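Nonix lab notes
Posted in July

1/ Open day at Virora. The Stovell arm is running kitchen tasks, 17 on the list. Posting as I go.
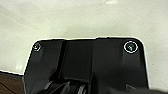
Nonix

2/ Gripper housing is matte black, fingers below. The handout gives 49 mm of travel.
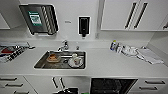

3/ Task choice is conservative. Single objects, fixed start poses. The white cup on its saucer or small plate in the sink is harder: a stacked pair, steel around it. I'd want a failure rate for that one.

4/ They quote 2791 logged grasps, with no split by object.
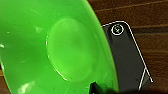 5/ Asked for the split. It goes in the Herrero report, due next month. Cycle time is 19 seconds per pick.
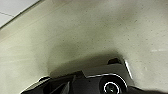
Related
- Herrero wrist mounts compared
- Stovell arm: payload notes

Contact | © Nonix | Back to top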